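3.2 Cups, mugs and where they end up

I started this part of the work because of my own kitchen, where the cups never go back to the same place twice. Karaki (our small study of shared crockery) grew out of that. We wanted to know how people decide which cup goes on the shelf, which goes inside another one, and which just stays out on the table. Our older source is the Fladura household survey from 1982, which has 400 entries on cupboards and shelves but hardly a word on stacking – a pity! Figure 4 has a yellow cup standing in the mouth of a two-tone mug, with a tall black cup left on its own.
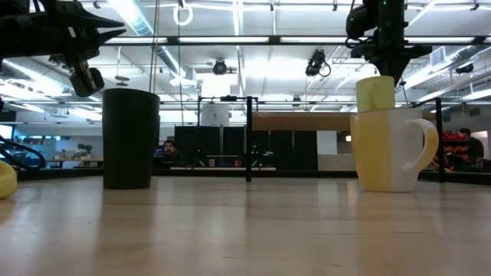
Does a handle make a cup harder to put away? It depends on the shelf: on a narrow one the handle has to point forwards or back, and on a deep one it hardly matters.

I'd put nesting down to laziness at first, but I've come round to it. A small cup inside a big mug saves a whole place on the shelf, and in the Flurkorari flats, where the kitchens are tiny, that's worth having.

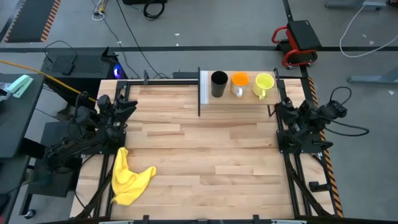

Rows are the other habit, and I must admit I'm a row person myself. We asked 100 households to describe their usual way in their own words, and the answers wandered all over the place (one was mostly about teaspoons). What I took from them is that a row gets kept up while there's a gap at the end of it, and once the gap goes the nesting begins.

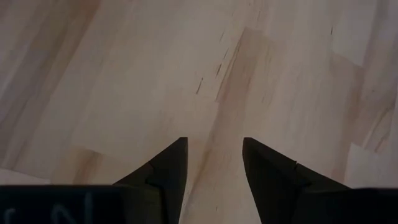 The table matters too, as it's where everything waits in between. I come back to waiting in section 3.3, with the Cenance notes.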